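Nightstand clutter, second attempt

Jun 11, 2018

The first attempt failed in April. I bought a set of drawer dividers, spent an evening fitting them, and within 3 weeks everything was back on top of the nightstand. The drawer was perfectly organized and I had stopped opening it. This post covers the replacement method, which uses one red plastic basket with a handle and no dividers. 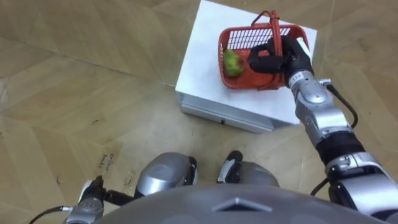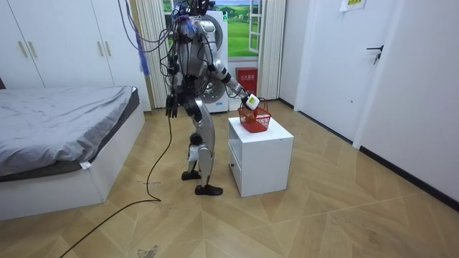

Some background on the problem. A nightstand gets loaded from two directions. Things come in at night, out of pockets and hands, and they get put down on the nearest flat surface in the dark. Other things are supposed to be there permanently, such as a lamp, a book or a glass of water. The two groups mix, and after a week the permanent things are behind the temporary ones. I knocked over a full glass twice in April reaching past a stack of mail. After the second time I took everything off and started over.

The nightstand is a plain white one. Open shelf compartment in the upper part, one drawer below it with a small round knob. It came from Drultis, ordered with the bed, and the assembly took longer than the sheet claimed. The drawer runs well enough. I mention the layout because it determines what goes where: the top can be reached lying down, the shelf can be reached by leaning, and the drawer requires sitting up. That is the whole basis of the method.

Step one was to log what landed on the top. I kept a list on paper for a while. The usual items:

Loose change and receipts
Earplugs, case and spare pair
Phone cable
Half-read magazines
Fruit, or what was left of it
Pens, most of them dead
Lip balm
Screws from unrelated projects

Fruit is the item people question. I eat an apple late in the evening and have done so for years. Before the basket it sat directly on the white top, and juice from a cut one left a ring that took some work to remove. A damp cloth did nothing. Baking soda paste, left on for a few minutes and wiped off with a soft rag, got most of it. Test it somewhere hidden first if your finish is glossy.

Step two was the basket. Requirements were a handle, sides with openings so that crumbs and dust can fall out when it is shaken over the trash, and a footprint smaller than the nightstand top. Material did not matter except that it had to survive the sink. I looked at a wire one from Panberg first, but the feet would have scratched the top and I did not want to add felt pads to yet another object. The red plastic one cost 900 yen at a shop I passed on a work trip, and it came home in my carry-on with socks in it. The color matches almost nothing in the bedroom. This has been pointed out to me. In practice it helps, as I can find it in low light against white furniture.

Step three is the rule. Anything that gets put down at night goes into the basket and nowhere else. In the morning the basket leaves the room by its handle, gets emptied in the kitchen, and comes back. Change goes in the jar, receipts in the folder, fruit in the bowl or the compost. The round trip takes 104 seconds if nothing needs a decision. I timed it on an average morning, with the receipts being the slow part.

The handle turned out to be the important feature. With the drawer dividers, emptying meant picking out items one at a time, and I would skip it. A tray would have been better, but a tray needs two hands and things slide off it in the hallway. With a basket I have one hand free for the door.

Yabsira Shiferaw, who read an earlier draft of this, asked why I don't just stop bringing things to the bedroom. Fair question. I tried that too. Items then collected on the bed instead, got folded into the duvet, and ended up on the floor. A fixed container next to the bed catches them before that stage. She keeps a lidded box for the same purpose and says the lid makes her less likely to use it as long-term storage. For me a lid would be one more thing to put down somewhere.

Notes on placement. The basket sits on the top toward one side, leaving space for the glass. I tried it on the open shelf for a few nights, but the handle fouled the underside of the top when it was upright, and folding my wrist around it from bed was awkward. The shelf now holds one book. The drawer holds earplugs, spare cable, flashlight and nothing else. The dividers from April went to Wolfram Baumgart, who uses them for drill bits.

Cleaning is weekly. Shake it out, rinse it in warm water with dish soap, run an old toothbrush through the openings, let it drain upside down. Dust packs into the corners of the mesh if you leave it longer, and then rinsing alone will not shift it. The nightstand top gets wiped in the same session while it is clear. I use the Alemneh spray cleaner on it, diluted, and dry it afterward so the finish does not streak.

Two problems remain. Small items fall through. Anything narrower than the openings needs a liner, and so far that means coins on edge and the screws. I cut a piece of thin cork for the bottom, but it held crumbs and I took it out again. A saucer works for coins and is easy to wash, although it rattles on the way to the kitchen. The second problem is paper. Mail stands up against the sides, and once there is one envelope in there the next one follows. Mail is now stopped at the front door, with mixed results.

The same approach might work on the bed side nearer the wardrobe, where the clutter is mostly clothes. That would need a much larger container, and I have not found one that fits the gap. I wrote up the wardrobe shelves under the Prulluvmont tag last winter if anyone wants the measurements. The hanging section still needs doing. I will get to it when the coats are back from the cleaner.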